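Grolton furniture maker Vass opens repair counter in Erley

Table tops, chairs and chopping blocks can be brought in for repair from April
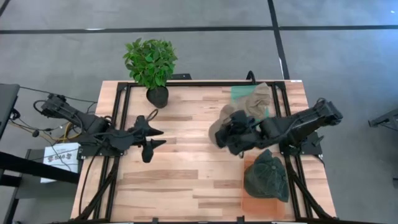
A butcher-block table top with lighter and darker staves.

Vass, the Grolton maker of solid wood tables and worktops, will open a public repair counter in Erley in April. The counter will take in wooden household furniture of any make, including pieces that were not bought from the company.

The new premises are in the former seed merchant's shop on Fellska Lane, next to the bus turning circle. The front of the building will be used for drop-off and collection. Work will be done in the two rooms behind it, where visitors can watch through a glazed door.

Vass has repaired its own products at the Grolton workshop for 13 years. Last year it received 667 requests for repair, of which 518 came from people who owned furniture made by someone else. Most of those had to be turned away, as the workshop did not have the bench space to take them.

"We were sending people home with tables that needed a day's work," said Pierina Pace, managing director of Vass. "A split along a glue line is an ordinary job for us. It made sense to find a building where we could do it properly and charge a fair price for it."

The most common request is for work on kitchen tables and butcher-block tops. Joints between the staves can open up when a top has stood close to a radiator or been left with water on it. The counter will offer regluing, flattening, sanding and oiling, along with replacement of single damaged staves. Chairs with loose legs, drawers that stick and broken stretchers will also be accepted. Upholstery, cane seating and French polishing will not be offered at first.

Customers will be given a written price before any work begins. There is no charge for the estimate, and a piece can be taken home again if the owner decides not to go ahead. Small repairs will normally be ready within 3 weeks. Larger tables may take longer, depending on how much the timber has moved and whether matching wood has to be ordered.

Three people will work at the counter when it opens. Kasun Gunawardena, who has been a bench joiner at Grolton since leaving college, will run the workshop. Anneli Niskanen will handle estimates and finishing. An apprentice will join them from the Grolton site.

"People often apologise for the state of a table when they bring it in," said Kasun Gunawardena. "They needn't. Scorch marks and knife cuts are usually shallow, and there is plenty of thickness in an old top. I would ask them to leave it alone beforehand, though. Household filler and varnish take longer to get off than the damage takes to mend."

Offcuts from the Grolton workshop will be used for patches and replacement staves where the species and colour are a reasonable match. Owners will be shown the wood before it is fitted.

Glenys Lightfoot, who chairs the Erley Traders' Association, said the shop had stood unlet since the seed merchant retired. "It is a useful trade to have on the lane, and it brings a good building back into use," she said.

The counter will be open from 8.30 am to 4 pm on weekdays. Larger items can be collected from addresses in Erley and Grolton for a fee, which will be included in the written price. Access to the drop-off area is from the yard at the rear, where there is room to park a van.

Notes to editors

Vass makes tables, worktops and shelving in solid wood at its workshop in Grolton. The Erley repair counter is its first site outside the town.

Interviews and visits to either site can be arranged through Anjana Roy, press office, Vass, Grolton.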